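Notas para a palestra: embalar peças pequenas sem perder a manhã
Shalini Grewal, oficina de embalagem da Koslow

Antes de começar

Agradecer o convite. Dizer logo que o português não é a minha primeira língua e que podem interromper quando uma palavra não está bem. Tenho cerca de meia hora e quero deixar tempo para perguntas.

1. De onde venho

Trabalho na Koslow há vários anos, sempre na mesa de embalar. Preparamos encomendas de peças pequenas para a Sekau e para a Plellier. Numa semana normal saem quase 3.000 saquinhos. Em janeiro saem menos, e é nesse mês que arrumamos as mesas e revemos os modos de fazer.

Perguntar à sala: quem aqui embala à mão todos os dias? Esperar as mãos.

2. O material, que é pouco

Usamos saco de plástico transparente, elástico e cartão. Falar devagar sobre cada um.

O saco transparente deixa ver o conteúdo sem abrir. O defeito é conhecido de todos: as duas faces colam uma à outra e a boca não se encontra. Um saco amarrotado custa mais a abrir do que um saco direito. Eu peço que os sacos fiquem deitados na mesa, um ao lado do outro, e que se abra cada um pelos dois lados ao mesmo tempo, puxando com pouca força.

Os elásticos compramos em caixas de 1.000. Prefiro os vermelhos e finos, porque se veem bem em cima da madeira clara. Quando caem em monte ficam enrolados uns nos outros, e separar um elástico do monte demora mais do que pôr esse elástico no saco. (Mostrar com os elásticos que trago no bolso.)

O cartão serve de fundo. Um pedaço pequeno e plano, mais ou menos quadrado, chega para dar forma ao saco.

Mudar o diapositivo. Deixar a sala olhar um momento antes de falar: um saco no ar, outro deitado na mesa, os elásticos no seu monte.

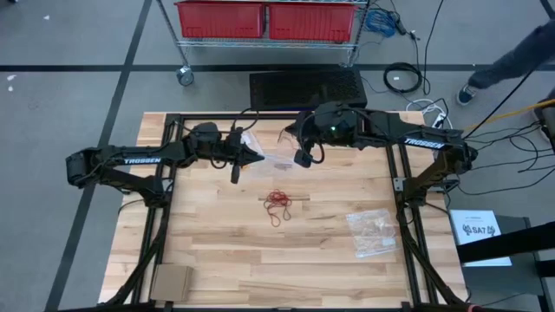 3. A ordem na mesa

Cada coisa tem o seu lugar, e o lugar não muda durante o turno. O centro da mesa é para o saco que se está a abrir. Elásticos à esquerda, sacos à direita, cartão no canto de baixo. Quem é canhoto troca os lados, não há problema nenhum.

Contar a história da Mittal: pediram 100 conjuntos para o dia seguinte, e nós tínhamos tudo misturado na mesma caixa. Gastámos a primeira hora só a separar elásticos. Desde esse dia, ninguém começa sem arrumar a mesa.

4. Pequeno exercício com a sala

Distribuir os sacos. Cada pessoa recebe 10 e um punhado de elásticos. Pedir que abram o primeiro como fazem em casa, e os outros com as duas mãos afastadas, uma em cada lado da boca. Não contar o tempo, para as pessoas não ficarem nervosas.

Se o saco rasgar, passar ao seguinte. Guardar os rasgados à parte, vou recolher no fim.

5. Perguntas que costumam fazer

Molhar os dedos? Eu não gosto, ficam marcas no plástico.
Fechar com elástico ou com fita? Depende do cliente. A Plellier pede elástico, a Sekau aceita os dois.
Os sacos usados podem voltar à mesa? Sim, se não tiverem furos e se forem alisados antes.

Lembrar: deixar o meu contacto na folha da entrada e levar de volta a caixa dos elásticos.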